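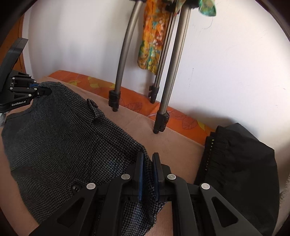 1/6 Enseñar a doblar ropa con dos pinzas de mano

Hoy trabajamos con la prenda gris de pata de gallo. Una pinza sujeta por la zona del cuello y la otra cierra sobre un pliegue de la tela.

2/6 En Jitell hacemos la demostración a mano. Antes lo hacíamos por control remoto, con el sistema Skeva, y yo tardaba el doble en cada pliegue.

3/6 Mi error de principiante: apretar demasiado. La tela se arruga y el robot aprende también la arruga. Hay que cerrar despacio y esperar un momento antes de levantar.

4/6 Llevamos 783 demostraciones. De ellas, 163 son con prendas de botones, que para mí son las más difíciles.

5/6 ¿Alguien ha probado Duggan para revisar las grabaciones? Yo reviso una por una y me canso mucho la vista.

6/6 En julio queremos pasar a las camisas. Disculpen si alguna palabra no es correcta, todavía estoy aprendiendo el español técnico.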